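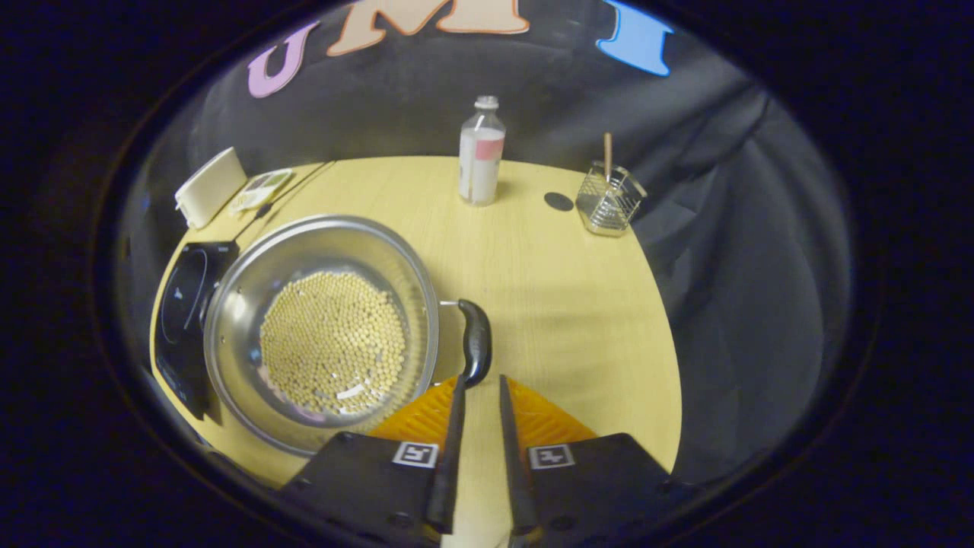 Sestel for hand-held gripper recordings: review

Posted by Ewurabena Amegashie in Software
Filed under: demonstration data, teaching by hand, desktop tools

Sestel is a desktop program for checking, trimming and exporting demonstrations recorded with a hand-held gripper. It does not drive a robot and it does not train anything. It sits between the memory card and the training machine, and its job is to find the recordings that should never reach the second one.

I used version 2 on a set of 400 demonstrations, all tabletop kitchen work: a steel pot, an induction hob, dry soybeans, kitchen scales. The computer was an ordinary office machine with 16 GB of memory. The licence was paid for at the normal price.

Import

Recordings are added a folder at a time. Sestel wants the video, the pose log and a calibration file, and will not open a folder if the calibration is missing. The message says so plainly and names the folder. Version 1 put up a blank window.

Import is slow. The full set took most of a morning and the progress bar is of little use, as it counts folders and takes no notice of how long each recording is. It can be left overnight, and a folder that fails is skipped and listed at the end.

Wide lenses are handled properly. The round view is kept as recorded unless flattening is turned on, and the black corners are masked before any of the brightness checks are run. Other programs I have tried include the corners, and then mark every recording as too dark.

Finger tracking

Opening width is read from the square markers on the gripper. The result is drawn as a line under the video, which can be dragged through by hand. Where one marker is lost, Sestel takes the position from the other and shades that part of the line grey. Where both are lost it leaves a gap and does not guess. I would like the longest allowed gap to be a setting. It is fixed at five video frames, and a longer gap sends the whole recording to the review list.

Steel was the main source of trouble. A polished pot can throw back a copy of a marker, and Sestel sometimes locked on to the copy for a moment when the fingers were brought close to the rim. The line then shows a spike, easy to see by eye and missed by the automatic check. Ekua Gyamfi found that drawing a search area over the lower part of the view cured nearly all of these. The search area is saved per project and should be drawn before import; adding it later means tracking everything again.

Glass gave less trouble than steel. A finger passing in front of a bowl is tracked as well as one over bare table. Pale beans behind a dark finger make no difference that I could measure.

Trimming

Start and end points are proposed from the motion of the gripper. The proposals are good for pick-and-place work and poor for anything with a pause in it. Waiting above a bowl before closing is a perfectly sound way to show a task, and Sestel will often cut there. The pause limit can be raised, at the cost of leaving idle seconds at the start of every other recording.
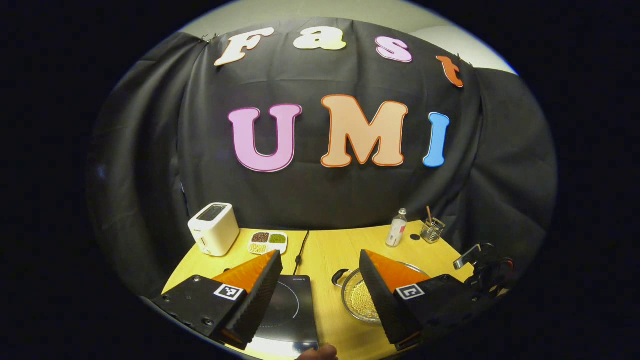
The same applies to tasks that use several objects in turn. With a plate of beans on one side of the hob and a bowl on the other, the hand slows down each time it changes direction, and each slow spell is treated as a possible end. Kwabena Gyamfi split the set into two projects, one for single-object tasks with the limit low and one for the rest with it high. That worked, and it is what I would do from the start.

Keyboard control is thorough. Every trim action has a key, and the keys can be changed. Undo goes back only to the last save – and the program saves by itself whenever a recording is closed.

Labels

Each demonstration takes one line of text and any number of tags. Tags can be applied to a whole selection, text cannot. Akua Addo typed the same sentence into a long run of recordings before giving up and editing the project file directly, which is plain text and well laid out. The manual describes the layout in an appendix.

Export

Three output formats are offered, and the choice can be saved with the project. Finger width is written in metres in two of them and in millimetres in the third, without a warning. Check the first file.

Files left out at review are recorded in a separate list with the reason for each. For anyone who has to explain later why a demonstration was dropped, this is the most useful thing the program produces.

Against Baidoo

Baidoo does much the same work and imports faster. Its tracking fills every gap by default, however long, and the filled parts are not marked in the export. Sheila Tunstall at Braltthorpe prefers it for remote-control recordings, where finger width comes from the motor and no marker is involved. For hand-held work I would take Sestel.

Good: tracking gaps shown clearly, sensible masking of round views, readable project file.
Bad: slow import, undo limited by autosave, mixed units on export.

Rating: 4 out of 5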